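Clause 67

The revision reached Hiwot Worku in April with 239 comments attached, and by the time she had closed the editorial ones there were two left. Both concerned clause 67.

Clause 67 of the Fidari code of practice read, in full: "Before any arm enters a shared area, the operator shall confirm that the area is clear." Asidik, who made arms, wanted the word "clear" replaced by "ready". Dobson, who insured them, wanted "clear" kept and a definition added. Neither had supplied one.

She had trained as an inspector at Prorier, where a comment could not be closed until somebody had stood beside a machine and read the clause aloud. The practice had been dropped before she left. She still kept to it. She booked the test room for two in the afternoon, took the printed draft and a pencil, and asked the operator to set up the ordinary sorting task.

The operator was a quiet man who had worked nights for most of his life. He laid out the basket and the three cubes, checked the stop button, pulled it out again and initialled the sheet.

"Is the area clear?" she said.

"It's got cubes in it."

"Apart from the cubes."

"It's got a basket in it."

She wrote this down. The definitions in the annex ran to 317 entries and included "area", "arm", "enter" and "shared". A cube was a workpiece. A basket was a receptacle. The annex did not say whether a workpiece made an area less clear, although a workpiece was the only reason for an arm to go there.

"What do you look for, when you sign the box?" she said.

He thought about it for long enough that she put the pencil down.

"Hands," he said. "Then anything I didn't put there. Then whether the basket's where the sheet says."

"In that order?"

"Always hands first."

"And if the cloth has moved?"

"Then I didn't put it there, did I? Not like that."

She asked him to go through it once more at normal speed while she timed him. He looked at the table, he looked at the sheet, and he signed. It took less time than reading the clause. She asked what he would do with the word "ready". He said that ready was what the arm was, and that he wouldn't sign for a table being ready any more than for a chair.

At her desk she struck out the clause and wrote a new one under it.

"67.1 Before any arm enters a shared area, the operator shall confirm that no part of any person is within it.

67.2 The operator shall then confirm that the area contains only the items on the task sheet, in the positions given there.

67.3 If either check fails, the arm shall not enter until both have been repeated, starting with 67.1."

Dobson accepted the text by return. Asidik asked whether the order of the checks was a requirement or a recommendation. She replied that it was a requirement, and gave as her source the operator on duty. They asked for his grade. She replied that grade was not defined in the annex, and closed the comment.

The clause needed a figure, so she attached two pictures and typed the caption herself.

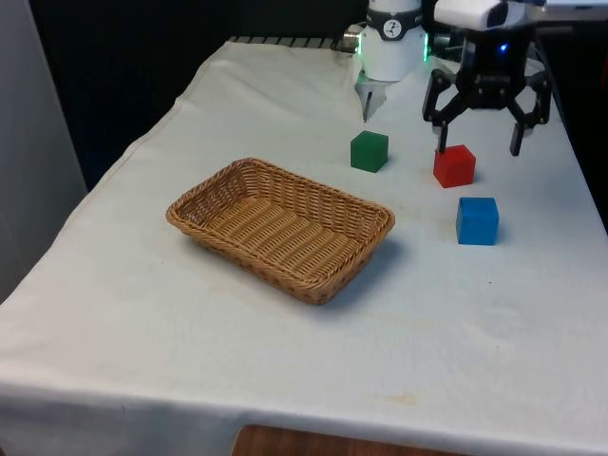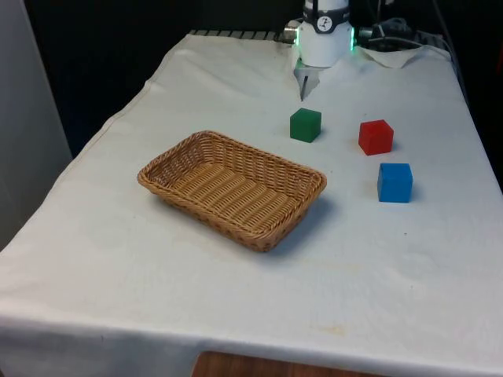

Figure 67. Items in a shared area: one receptacle (empty), three workpieces. Both views.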